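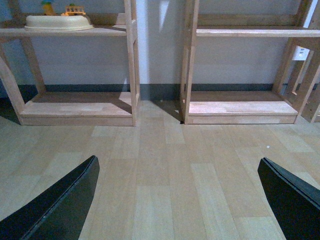
Wrist view, fingers open, low in front of the shelves.

September 22, 2024
Vatora build, shared workshop at Pusau

Picking up from the list on the last page. The wrist is back together with the new finger pads and the arm has been through homing. Left to do: wrist camera offset, finger force, cable routing at the elbow, and a decision on the base speed.

The new bracket holds the camera 10 mm further back than the old one. With the old bracket the fingertips took up too much of the view and the detector kept putting boxes on them. Now only the tips and inner faces come in from the bottom corners. I can still tell when the fingers are square to each other, and the gap between them is clear for lining up. The matte finish helps too, with not much glare off the pads under the room lights.

Redid the hand-eye calibration after the bracket change. First attempt was bad. I had left one bracket screw finger tight and the camera was turning a little on every wrist roll. Tightened it, put a drop of threadlocker on, ran the whole thing again. The second set of values is saved as wrist_cal_b. Please don't load wrist_cal_a, I'm only keeping it to compare.

Finger force

The Matberg gripper takes a force setting in raw counts, 0 to 1,000. The default is 694, and that is too much for anything stuffed. It folds the fabric over the pads and the toy comes out of the drop pose crooked. I went down in steps and stopped at 470. At that setting the fingers close on a plush and hold it through a slow lift and a wrist turn. A fast lift I have not tried.

Hard toys from the shelf bin will want a different number. For now the force is one value in the config file. It should be a value per object class, which is a small change, but I don't want to touch the config loader the same week as the calibration.

Bed pickup

Bed height is the awkward one. The side rail is lower than the mattress top, so the arm has to reach over both and come down on the duvet. Seen from the side, the orange plush sits near the middle with room on either side for the fingers. The patterned bedding is a harder background than I would have picked, a lot of black edges on white, and the segmentation chops it up. Color does most of the work for the orange one. A black or white toy on that duvet would probably be lost.
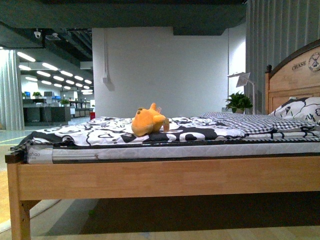
Why come down from above and not straight in over the rail?

A level approach puts the forearm on the rail before the fingers reach the toy. Coming down from above keeps the elbow clear and costs one more waypoint.

Added that waypoint as bed_above. Height is set from the mattress top. If the bedding gets swapped for something thicker it needs checking again, and I would do that by jogging by hand before running the sequence.

From behind, at close range, the plush nearly fills the wrist view. Seam down the middle, two olive-brown patches on the back, tag up by the shoulder on the right. At that distance the detector gives one box the size of the whole picture and the center means nothing. So the last part of the move should run on the pose saved further out, and ignore the wrist camera from there in. I wrote it that way – freeze target, then close in at slow speed.

The tag is a nuisance on paper. It stands away from the body and the edge finder likes it, since it is pale and has straight sides. I masked out small bright rectangles next to a large orange region. Crude, but it's three lines and easy to pull out later.
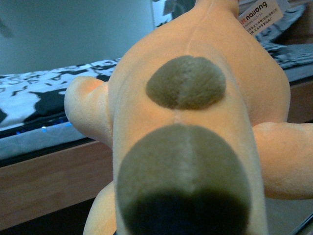 Base and cables

The Feng drive board is in and both wheels turn the right way. In February we had the encoder leads swapped and spent an evening on it, so this time both connectors are marked with tape. Left is blue, right is white. If the tape comes off, stop and re-mark it before powering up.

Elbow cable still rubs at full bend. I moved the clip toward the shoulder and there is more slack now, but the sleeve is already scuffed. Need to order a short length of the braided kind.

Floor is the other thing. The nightstand corner has a power strip on the floor under the front edge, with a thin white cable running from it toward the base of the bed. The lidar plane is well above that and won't see it. I drew a keep-out strip on the map from the nightstand to the bedpost. 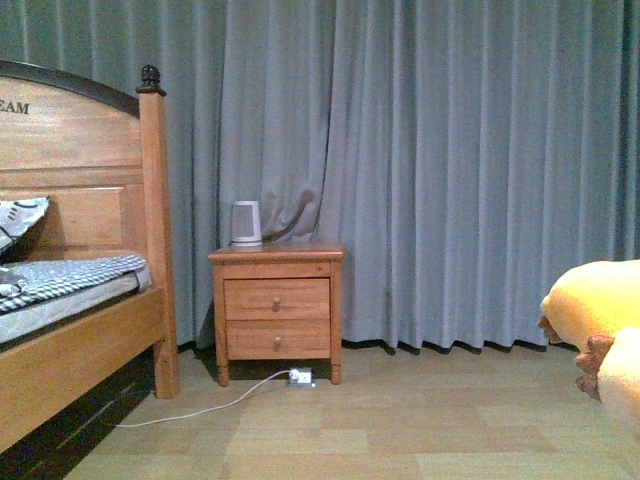

That leaves the approach from the foot end, which is longer but has no turn in place next to furniture. I also cut the base speed in half anywhere inside the bed zone. If the strip gets moved, the map has to be edited too, and the keep-out layer is in its own file so it can be changed without redoing the rest.

Open items

Force per object class.
Braided sleeve for the elbow.
Fast lift test with the plush at 470.
Shelf pickup. The upper board has a tray on it with a raised rim, and the fingers will have to clear that going in and coming out. No waypoints saved yet.
Back up wrist_cal_b to the shared drive.

Battery on the charger, arm parked in the fold pose, e-stop left in.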